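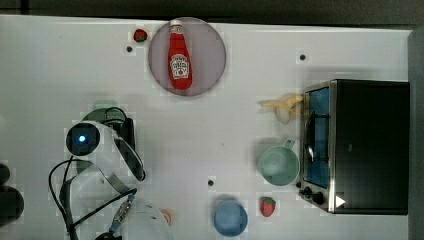

Why Does Pool Water Need Cleaning If It's Already Full of Water?

I used to think a swimming pool was a giant bathtub that somebody filled up in August and left alone. Then my family got one in our backyard in Storkville, and wow, was I wrong!

Every time you jump in, a little bit of you stays behind. Sweat, sunscreen, a hair or two, the grass stuck to your feet. Leaves blow in, and so do bugs. Tiny living things called algae (say it "AL-jee") float in on the wind too, and they love a sunny pool. Leave them alone and they'll turn the whole thing green like pea soup.

So how does the water stay clear? Two helpers do most of the work.

The first one is the pump. I think of it as the pool's heart. It pulls water out through an opening in the side called the skimmer, pushes it along a pipe, and sends it back in through a jet. (Put your hand near the jet sometime — it tickles!)

The second helper is the filter. Ours is a tank of sand. Water squeezes down between the grains, and the dirt gets stuck.

You can try straining at home with a grown-up. Mix some dry rice into a bowl of water, then pour it through a colander over the sink. Big bits stay, water runs out. Now try it with a spoonful of flour. Most of it goes right through the holes! The gaps in filter sand are much, much smaller, so they catch a lot more.

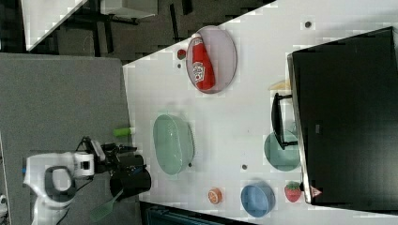

A colander has lots of small holes.

Germs are so small that plenty of them slip past even the sand. That's a job for chlorine, which kills germs in the water. Pool chemicals can hurt your skin and eyes, so only grown-ups get to touch them. My rule is that I stand back 20 big steps and count them out loud.

What can you do? Rinse off before you swim, and wipe the grass off your feet. And if you see a leaf floating by, grab the net and scoop it out before it sinks!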